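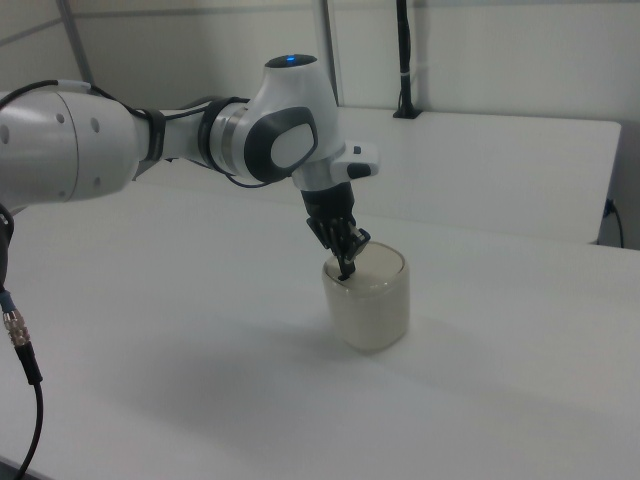
Does a cup have to be round?

Look in your kitchen cupboard. Most of the cups in there are probably round, and so is the cream-colored one on the white table. Why?

Some people will tell you it's because round is "the best shape." Be careful when you hear that. Best at what?

Here is one claim you may hear: a round cup holds more than a square one. Well, maybe. If you take the same length of paper strip and bend it into a circle, the space inside is bigger than if you fold it into a square. So for the same amount of wall, round wins. But a square cup that is as wide as a round one holds more, because it has corners. Both people in that argument can be right, so ask them what they measured.

Another claim: round cups are easier to drink from. Try it yourself with a clean, empty square food tub and a little water. Chaltu Alemayehu's class tried the flat side first and got 23 wet shirts. Then they tried the corner, and the water came out in a neat stream. So a square cup can work - you just have to know which bit to sip from.

What about washing? I believe this one a bit more. Food and milk like to hide in tight corners, and a sponge has trouble getting in there. A cup with straight sides still has one tricky place, though, where the wall meets the bottom. Run your finger around it. Is it sharp or curved?

Try this: fill your favorite cup with water, guess how much it holds, then pour it into a measuring jug. Adebayo Idahosa guessed 200 milliliters for his. He was off by 38.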